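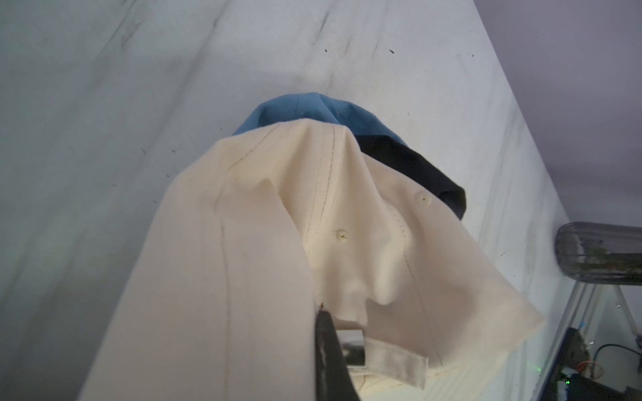 Progress Report to the Stusico Fund: Can It Put the Hats Away?

Submitted 2021-02-26 by the Pryor bench team, Cevska

The proposal you funded last September promised to find out whether a pair of robot arms could handle the small, dull chores that eat up a shop assistant's afternoon. We picked baseball caps as the first chore because they seemed easy. We would like that sentence in the proposal struck from the record.

Where things stand

The arms can pick up a cap. They do it fairly often and sometimes on purpose. The full chore is longer: find a cap in a heap, get it off the table, turn it right way up, pass it to the other arm if that helps, and set it down where a customer might want to buy it. We have recorded 2538 attempts at one part or another of this. The attempts get better as you go through them, though you have to go through a lot of them to notice.

For the graded test we ran the whole chore 400 times, hands off. In 6 runs every cap ended up where it belonged, facing the way it should. A teenager on a summer job would clear that in a morning and complain about it less than we did.

What a cap does to a gripper

A box stays a box when you squeeze it. A cap has a stiff brim, a crown that folds up whenever it feels like it, and a strap at the back with a hole above it. Take it by the brim and you have something to work with. Take it by the rear opening and the rest hangs off the finger in whatever shape gravity suggests, and the software, which has a firm idea of what a cap looks like, stops believing it is holding one.

Color was supposed to be a side issue. Pale caps on a pale marble-patterned tabletop turned it into a main one. The dark caps gave us less trouble on their own and more in a pile, where two of them side by side were regularly taken for one large hat. 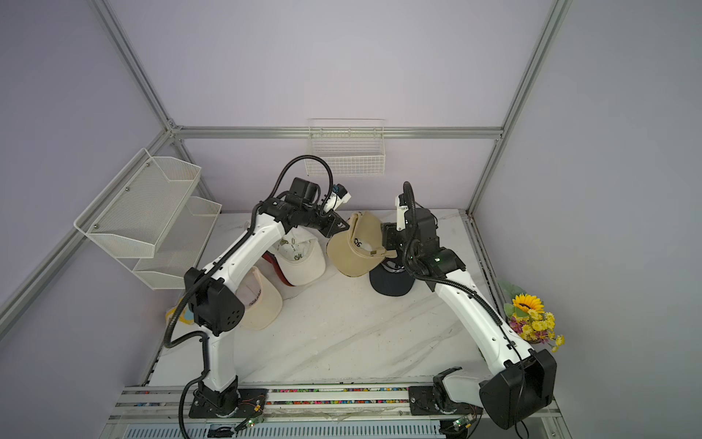

Handing over from one arm to the other was the part we expected to cut. It has survived, mostly thanks to a dull fix: the receiving arm now waits until the giving arm has stopped moving. Before that, both arms would adjust politely to each other, like two people in a doorway, until somebody pressed stop. The wait adds time to every handover and we have decided to live with it.

The flowers in the corner stay. A reviewer of our first report asked if the table was "realistic," and real shops put things in corners. They also give us an early warning when the reach limits are set wrong.

Software

We moved to the Jilby planner partway through the winter. The old one could plan a beautiful path to where a cap had been. Jilby looks again before closing the fingers, and dropped grasps went down noticeably after the switch. It also crashes when it has nothing to do, so we leave it something to do.
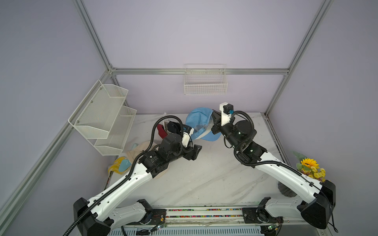 3 min read

Spending is on plan except for cables, which we underbought. An arm that bends all day works its cables hard, and the spares line in the original budget was written by people who had never owned one. We have covered the difference out of the travel money, there having been very little travel.

What we'd tell a shop owner today

Don't clear the stockroom yet. If you have a table of caps in a heap and no hurry at all, the arms can thin the heap. Someone still has to stand nearby, and that someone could be putting the caps away. The household version is further off again. At home the caps are under a coat, and the coat is under a dog.

That said, we are more hopeful than those 6 clean runs make us sound. Picking one cap out of a crowd was the piece everyone warned us about, and it now works well enough that most failures come later, at the setting down. Setting down is slower to learn than we assumed. The arms let go a little high and the cap lands on its back.

Next period

Work on placing starts first, with the lifting software frozen so that we stop breaking it. After that we go back to the pale caps and try different lighting. Folded shirts were listed for this spring in the proposal. We ask your permission to move them to the following period and to spend what remains of the travel line on a second set of fingertips, softer than the ones we have. A revised budget page is attached, along with the full log of the graded runs for anyone with an evening to fill.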